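Junhao Meng spends most of his working week in other people's dining rooms. He runs data collection for Plalham, a small company that teaches robot arms to do household jobs by having people do those jobs first, and he drives between the homes where the recording is done with a box of spare parts in the back of the car. Before that he operated arms by remote control at Skerkthorpe, in a lab with gray floors and the same four objects on the bench for months at a time.

We met at the Plalham office, in a room with a long table and a whiteboard nobody had wiped. Nnamdi Etim, who trains the models on what Meng's people bring back, joined us after lunch and stayed for the second half.

I asked Meng to start with the old job. "Remote control is a good way to learn patience," he said. "You have a pair of small arms in front of you, and the big arms copy what you do. You move your wrist, the robot moves its wrist. When it goes well, you forget about it. When it goes badly, you are pushing a cup across a table and you can't feel that you are pushing it."

The lack of feeling was the part he brought up most often. An operator sitting at the controls sees the gripper close on something but gets little or nothing back through the hands. People make up for it with their eyes, he said, and that makes them slow. They stop just before contact, look, close a bit, look again. The robot that learns from those recordings stops and looks too, even when there is no reason for it.

"You could tell which operator had trained a policy," he said. "One woman always came in from the left. She was our best operator. So the robot came in from the left, including when there was a bowl on the left."

Recording with a hand-held gripper removes the robot from that stage. The person holds a tool with the same kind of fingers the arm will have, and a camera on it records what the fingers are doing. The motion of the tool is worked out afterward and turned into a path an arm can follow. Meng said the first thing he noticed when he switched was his own speed.

"A pickup that took me a long time at Skerkthorpe took no time at all. It is your own arm. You know where it is."
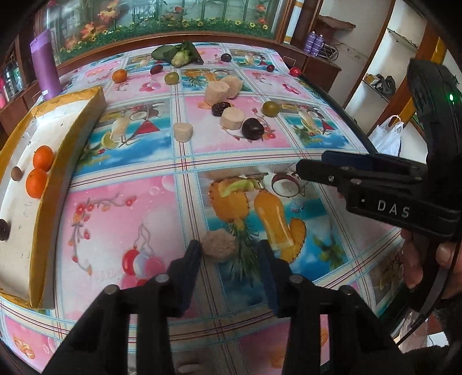
Meng prefers to start new people on food, and he has opinions about which food. Anything that rolls will teach a beginner to come down squarely, he said, and anything soft will teach them to stop squeezing. A table like the one with the round cakes and the plums gives a person both on the same day, with mandarin oranges in the tray at the side for good measure. The cakes are what he would watch. A plum will put up with a hard grip for a while, but with a cake he wants the foam pads to meet it on both sides at the same time, low down, and then close only as far as they need to. "People come at it with the tips," he said. "I tell them, go farther in than you think. Then stop."

He is also in favor of busy tablecloths. At Skerkthorpe the bench was plain, and the trained arm did well on it until someone laid down a checked cloth for a visitor's demonstration. It reached for the checks. A cloth printed with fruit is harder still, he said, with a pineapple or a slice of lime lying flat right next to something that can be picked up, and he would sooner have that in the recordings from the start than find out about it later.

"In a house you don't get to choose the cloth," he said. "So I ask people to leave theirs on."

Training a new collector takes him 3 days. The first is mostly spent on how to stand. People lock their elbows, or they lean in until their own head is over the work, and by the afternoon their shoulders hurt. He has them put the tool down, shake out their hands and pick it up again as if it were a kitchen tool. On the second day they work with one gripper, and on the third with 2, one in each hand.

Two hands are harder to teach than he expected. One hand does the job and the other one waits, and the waiting hand drifts. It wanders into the path of the first, or it gets lowered onto the table, or it starts copying. Meng wants it held up and out to the side, still, with the jaws clear of everything, until it has something to do.

"The robot will learn the waiting as well," he said. "If your left hand fidgets, you have taught fidgeting."

Etim came in at this point and agreed with that more strongly than I expected. He is a quiet man who had brought his own chair from the next room. His job begins when the recordings are uploaded, and he said he can usually see in the first hour whether a batch is going to be of use.

"I look at the ends," he said. "Everybody records the grasp carefully. Then they let go and they are already thinking about the next one, so the release is sloppy. They drop it from a bit too high, or they drag the finger out and the object turns. We had a model that picked things up very nicely and threw them away."

He sends those batches back with notes. Meng said the notes are short and that some collectors have them stuck on the fridge. One of them reads, in full, "Let go, then leave."

I asked whether they throw out the failed attempts. They have argued over this, and they still don't fully agree. Etim wants a number of misses kept in, provided the person recovers: the fruit slips, the hand backs off, lines up again and gets it. A model that has only seen clean pickups has no idea what to do after a bad one, he said, and it will keep closing on empty air. Meng accepts that but doesn't want people missing on purpose. He tried asking for it once, in a batch for a project they call Brirkico, and the result looked like bad acting.

"A real miss surprises you, and your hand shows it," he said. "A pretend miss is just a strange movement. We took all of it out."

Brirkico is the project they were most willing to talk about. It is a plain clearing and sorting task: things are scattered on a table and have to end up in a tray or a bowl, sorted or not depending on the instructions. Etim picked it because the failures are easy to see and cheap. The latest set came from 22 homes. He had hoped for more, but Meng would not let him count any home where the lighting had been changed for the recording.

The lamps are a sore point. Collectors want to be helpful, Meng said, and they tidy up. They clear the shelves behind the table, move the shoes, bring in a brighter lamp. He spends part of every first visit asking them to put it all back. The arm is going to be used in rooms with bottles and bags and cabinets in them, and it has to learn that none of those are part of the task.

There are jobs he still does by remote control. Anything where the arm itself is the problem, he said, such as reaching into a low cupboard, where a person's elbow folds in a way the robot's can't. A recording made by hand in there looks perfect and cannot be followed. Etim's software, which the two of them call Nwankwo after the street it was first written on, flags those paths before training and marks the point where the arm would run out of reach. The flagged ones go to an operator at the controls.

"I used to think we would drop the remote rigs," Etim said. "Now I think we will keep one or two of them. You need to hear from the robot sometimes, what it can do and what it can't."

Meng was less sure. He thinks a lot of the reach problem can be taught away by asking collectors to keep their elbow where the arm's elbow would be, and he has started showing them a drawing of it. Some take to it quickly. Others nod and go back to reaching the way they have reached all their lives.

Toward the end I asked him how he knows when a collector is ready to be left alone. He thought for a while. He doesn't test them, he said. He sits at the other side of the room and listens, and when they stop talking to him while they work — stop explaining, stop asking if that one was all right — he packs up and goes.

Then he showed me his own right hand. There is a callus along the side of the first finger from the trigger of an older tool, a heavy one they gave up on. The new handle doesn't rub there. It rubs at the base of the thumb, and he has asked for a softer grip, and Etim said it was on the list.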